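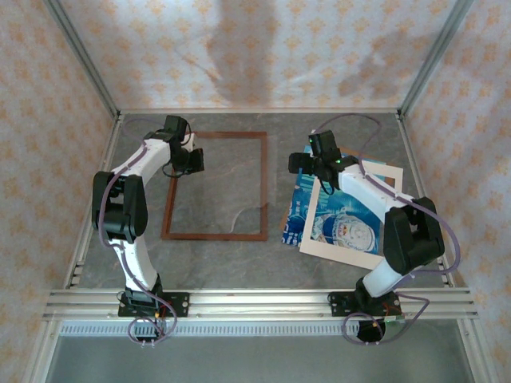
4.2 Staff turnover and adoption

Figure 3. Two robotic arms above an empty brown picture frame and a matted poster.

We interviewed 28 program managers at 23 state agencies that had moved their permit forms to Trukik. Most described the software as the easy part. Agencies that kept the same project lead through the first year closed 60 percent of requests online; those that changed leads closed 47 percent. Gebreyes and Wannasri found a similar gap in county offices — though their sample left out agencies with outside contractors. We return to contract staffing in Section 5.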